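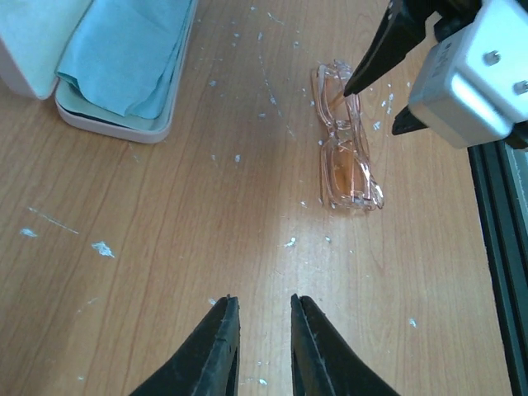

Grain near the middle of the top, pale bit is glare

Oil or varnish for a table that gets used every day?

mossybank
12/10/24
Right, quick one as I've got to get the kids. Need to decide on a finish for a big table before December and going round in circles. It gets mugs, paper, glue, elbows, the lot. Had varnish on the last one and it went in patches, looked like a map by the end. Sister swears by oil. Man in the Tehrani showroom at Pititcombe said hard wax oil or nothing, and then tried to sell me a tin of it, so. Bit wary.

Don't mind doing a bit of work once a year. Do mind doing it every month. What do people use??

Kekisness
Varnish. Water based, satin, 3 thin coats, light sand between each. Done. Mine's been down seven years with two teenagers on it and still wipes clean. Oil people will be along in a minute to tell you it's dead and plasticky. Ignore.

plumstone
Oil person here, hello. It's dead and plasticky.

Seriously though it depends how you feel about marks. Oil marks easier but you can fix just the bit that's marked. Varnish you get one deep scratch and its the whole top off and start again. I use Fleleo, the clear one not the tinted, goes on with an old T-shirt. Wipe off ALL the extra or it stays tacky for days, ask me how I know

Kekisness
You can patch varnish. People just don't bother learning how.

plumstone
You can patch it and see the patch from the next room 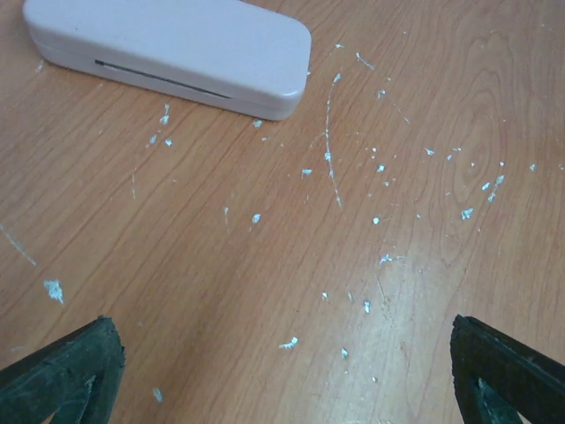
and that's before you get to the smell, which to be fair is bad with oil too for the first couple of nights. Open the windows. And don't scrunch the oily rags up in the bin, lay them flat outside till they're stiff. They can catch fire on their own, I'm not being dramatic, read the tin.

mossybank
Didn't know that about the rags, thanks, bit alarming. How long before you can put stuff on it?

plumstone
Light use next day. Leave it a week before anything wet or hot if you can stand it.

Elaheh Akbari
Sorry to be dull but has anyone asked what the table's made of? Solid wood, fine, either will work. Veneer, go very easy with the sander, you'll be through it before you've noticed. And if it's a printed wood pattern then oil will just sit on top and go sticky, and you want soapy water and nothing else. Look at the end of the board. If the grain carries on over the edge and down, probably solid. If there's a strip glued on, it isn't.

I've refinished a fair few and the worst one was a "solid oak" top I paid £149 for. Wasn't oak. Was barely solid.

Kekisness
Ouch. But fair point, should have asked that first

mossybank
Will check the edge when I'm back in. Listing said hardwood, no idea which. It's orangey. There's old varnish on it too I think?
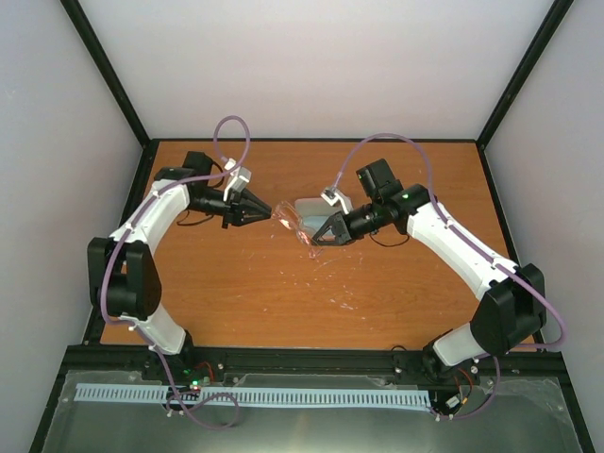

Can you put oil straight over old varnish? Only if you want it to stay on the surface and smear, as it has to soak into bare wood to do anything, so the old stuff needs to come off first.

Elaheh Akbari
Agree with that. Test it with a drop of water somewhere out of sight. If it beads up there's still finish on it. If it goes dark and sinks in you're down to wood.

dripfeed
Going to disagree with everyone and say do nothing. Cloth on it when it's messy, take the cloth off when people come round. Finish is already there, leave it be. Had mine for ages like this.

plumstone
A CLOTH

dripfeed
Wipe clean one. Two if it's painting day. Laugh all you like, I've got my weekends

Kekisness
Not against this tbh. Cheaper than any of it. Bit like eating in a caff – but I like a caff

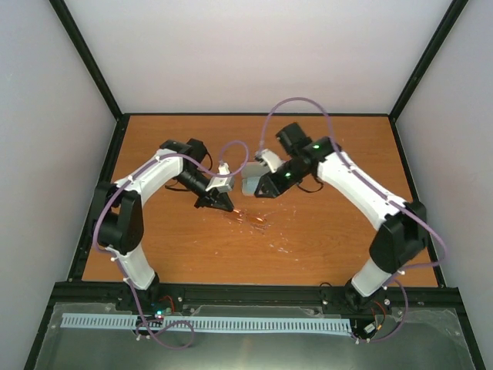 Orange-brown top, pale walls

mossybank
OK been back and looked. Grain goes over the edge, water beaded. So solid and varnished, I reckon. Leaning towards stripping it and oiling, mainly for the fix-one-bit thing. Sorry Kekisness. What grit do I finish on?

plumstone
Depends on the oil, go by the tin. Too fine and it can't soak in. Always with the grain!!

Kekisness
No hard feelings. See you back here in spring when there's a mug ring on it

Elaheh Akbari
Do the underside too if you can face it. One coat is plenty. Helps stop the top cupping.

mossybank
Underside, oh god. Will report back. Off to buy a mask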